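Removing Metal Marks, Tea Stains and Hard-Water Film from Glazed Tableware

By Jana Fuchs
Last updated October 3, 2025

Scope

This page covers glazed stoneware, porcelain and earthenware in ordinary kitchen use. It does not cover unglazed clay, cast iron, enamel over steel, melamine, or anything with gold or platinum decoration. Metallic decoration should be washed by hand with mild dish soap and left out of every procedure below.

The methods were worked out on the tableware at the Runura guesthouse, which has 190 pieces in rotation, most of them from the Endora line with a matte glaze. Matte glazes mark faster than glossy ones and take longer to clean. If your plates are glossy, start with the shortest times given.

Identify the deposit first

Three kinds of deposit account for most of what people call "scratches" or "stains" on plates and mugs. They need different chemistry, and using the wrong one wastes an evening.

Metal marks are gray or black lines, usually thin, usually in the part of the plate where food gets cut. They are metal rubbed off the cutlery onto a harder glaze. Run a fingernail across the line. If the nail does not catch, the mark is on the surface and can be removed. If it catches, the glaze itself is probably cut and the line will only get lighter.

Tannin stains are brown or tan and sit inside mugs and teapots, heaviest at the old fill line. They come from tea and coffee, and they build up faster where the water is hard.

Hard-water film is white or gray and cloudy. It may look like dullness in the glaze. Wet the surface: a thin film disappears under water and comes back as the piece dries.

A piece can have two of these at once. In that case remove the hard-water film first, rinse, and then treat whatever is left.

Materials

Powdered cleanser containing oxalic acid
Citric acid powder, food grade
Sodium percarbonate (plain oxygen bleach, no fragrance)
Baking soda
Soft sponge with no abrasive side
Old cotton towel, cut into squares
Nitrile gloves
Plastic tub large enough to lay a dinner plate flat
Dish soap

Melamine foam pads are optional. They work on light metal marks, but they are a fine abrasive and will polish a matte glaze to an uneven shine if used in one spot for long.

Do not substitute steel wool. It leaves new metal on the glaze and you will be back at the beginning.

Safety

Wear gloves for the oxalic acid cleanser and for the percarbonate solution. Keep the cleanser away from children and pets. Never combine any acid with chlorine bleach, and do not use chlorine bleach in the same tub on the same day. Never put percarbonate solution in a closed bottle. It gives off oxygen and the bottle can burst.

Rinse every piece thoroughly after each procedure and wash it once with dish soap before it goes back into use.

Procedure A: metal marks

1. Wash the plate with dish soap and rinse. Grease under the cleanser slows everything down.

2. Leave the surface damp. Sprinkle on enough oxalic acid cleanser to cover the marked area and work it into a paste with a wet finger (gloved).

3. Wait one minute. On a glossy glaze go straight to the next step.

4. Rub with a damp cotton square in small circles, light pressure. Fold to a clean part of the cloth when it turns gray.

5. Rinse under running water and look at the plate from a low angle near a window. Overhead light hides faint marks.

6. Repeat if needed, up to 2 more times. Marks that survive three rounds are normally in the glaze.

For a small number of faint marks, a paste of baking soda and water will do the job without acid. Use the same motion and expect it to take several times as long.

Test an inconspicuous spot before treating the full surface of any hand-painted piece. The underside of the rim is usually glazed and out of sight.

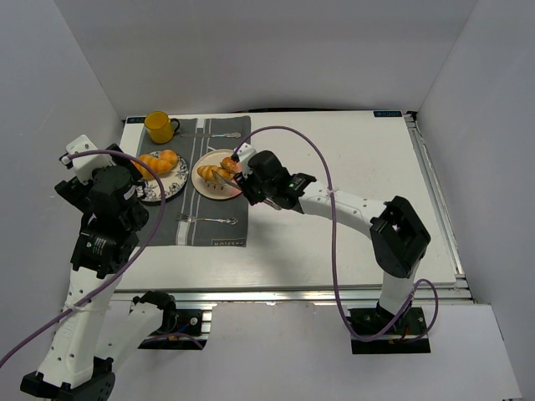
The cleaning interval depends mostly on the cutlery. Softer stainless alloys and silver plate leave more metal behind than hardened blades do, and a serrated edge leaves more than a smooth one. At Runura we changed the steak knives in June and the plates now go about twice as long between cleanings. The forks were left as they were.

Procedure B: tannin stains in mugs and teapots

1. Rinse the mug. Take out any loose tea leaves or the pot's strainer.

2. Put one level teaspoon of sodium percarbonate in the mug.

3. Fill with 400 ml of hot tap water, or to just above the stain if the mug is smaller. Do not fill to the rim. The solution foams for the first few minutes.

4. Leave for 30 minutes. Stand the mug in the sink or on a tray in case of overflow.

5. Empty it, wipe the inside with the soft sponge, rinse well.

6. For old stains, repeat with fresh solution. Leftover solution loses its strength within hours and is not worth saving.

Spouts need a narrow bottle brush after the soak. Push it in from the outside, then flush from the inside.

Aluminum parts must stay out of percarbonate, including some teapot lids and infuser baskets. The solution darkens them and the change does not wash off. Stainless steel is fine for a short soak.

If the glaze shows a network of fine cracks (crazing), brown lines may remain in the cracks after the surface is clean. A longer soak sometimes lightens them. Liquid can also get into the body through the cracks, so a badly crazed mug is better used for pencils.

Procedure C: hard-water film

1. Dissolve one tablespoon of citric acid in a quart of warm water in the plastic tub.

2. Lay the piece flat so the solution covers it. Plates can be stacked if there is a cotton square between each pair.

3. Soak for 10 minutes. Turn the pieces over once.

4. Wipe, rinse, dry with a towel.

5. Check after drying. If the surface is still cloudy, go back for one more soak.

If it stays cloudy after the second soak, the glaze may be etched. Etching comes from years of strong dishwasher detergent, mostly on older earthenware and on low-fired decoration. It can't be reversed at home.

White vinegar can replace the citric acid at equal parts vinegar and water. It smells and costs more per batch. Do not leave any piece in acid overnight, and keep soft, colorful, low-fired glazes of unknown origin out of it altogether. Old or imported ware may have lead in the glaze, and acid draws it out.

Dishwasher settings

Most film comes back through the dishwasher, so set the machine up before cleaning a full set.

Set the water softener, if there is one, to the hardness reported by your local utility. The factory setting is a guess. Top up the regenerating salt when the light comes on and run a rinse cycle right after, so that spilled brine does not sit on the steel.

Set the rinse aid at the middle of its range. Raise it one step for spots, lower it one step for streaks or a rainbow sheen.

Load plates so that they do not touch. Keep cutlery out of the plate rack. Two plates that rattle against a serving spoon for a whole cycle will come out with fresh gray marks on the rims.

Storage

Stack plates of the same diameter. Unglazed foot rings are rough and will wear the plate beneath. Felt or paper separators prevent this. If the foot ring is very coarse, rub it once around with wet sandpaper under running water, wearing a dust mask if you let it dry at any point. Lieselotte Hellwig did this with every Endora plate we bought second-hand, and the marks in the center of the stacks stopped.

Lift plates off the stack. Don't slide them.

Troubleshooting

Marks return within days: check the cutlery drawer for bent or burred knives, then check the dishwasher for a worn rack with exposed wire.

Powdery residue after Procedure A: the cleanser dried on the plate. Wet it again, wait a minute, wipe and rinse.

Mug smells after Procedure B: rinse, fill with plain hot water, leave for an hour, empty, air dry upside down on a rack.

Shiny patch on a matte plate: too much rubbing in one spot. It is permanent.

Rust-colored dots: these are iron particles, often from a rack. Procedure A removes them, usually in one pass.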